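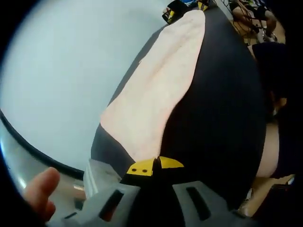

New practice guide for hand-held grippers starts in February

The Droltcombe office of Varnus has published a short guide of good practice for people who record household tasks with hand-held grippers. It takes effect in February at all sites which supply recordings to the Trarkine project, including the smaller one in Lūse.

The guide has 13 rules. Most of them are about the start and the end of a recording. Operators must check the finger pads for damage before every session, keep fingers away from the moving parts, and say in the log if a second gripper was used in the same task. Cloth items such as towels have their own rule: the item must be laid out again by hand between two attempts, and the log must name the item and its color.

Varnus prepared the text after a review of 2,796 recordings from last year. In 734 of them the log was not complete, the company said. The most frequent problem was a missing note about who held which gripper.

There is also a rule on privacy. Persons sitting near the table have to agree in writing before work begins, and a site must delete a recording if one of them asks for it later.

The rule on breaks caused the most discussion. The first draft allowed two hours without a pause, but operators in Lūse found this too long for the wrist - the final text says 50 minutes.

Sites that deliver more than 2,000 recordings in a year will be visited by Varnus once. Smaller sites can send a filled form instead. The guide will be looked at again after the first year.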